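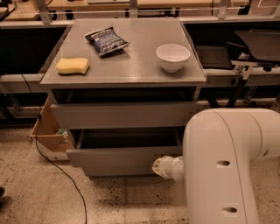
I've been running Mavum on my little online store for 3 months now, and it has completely changed how I feel about building product pages! It's a gallery and slider plugin from Pudodard, and I picked it up after two other sliders made my home page crawl. Setup took one evening - install, pick a layout, point it at a category, done. The automatic cropping keeps my products nicely inside the slide, even on my phone.

## What I love

The layout editor is so good. You drag a slide, drop it, and the preview updates right there (no saving and reloading in another tab). I have 111 products in the shop, and the bulk import pulled in titles, prices and sale badges in around 2 minutes. My theme is Suwannarat, a pretty fussy one, and the fonts and buttons matched without a line of custom CSS.

Swiping on mobile feels smooth too, and you can set a different number of products per row for tablets. I use that one constantly.

## What could be better

The badge colors are buried three menus deep, and there's no undo in the editor yet. Also, if you're moving over from Osport like I was, your old captions won't come along. I retyped 53 of them on a Wednesday night with a big pot of coffee.

Support answered both of my emails the same day, and they say undo is planned for May. I've already put Mavum on my second shop.

**Rating:** 4.5 out of 5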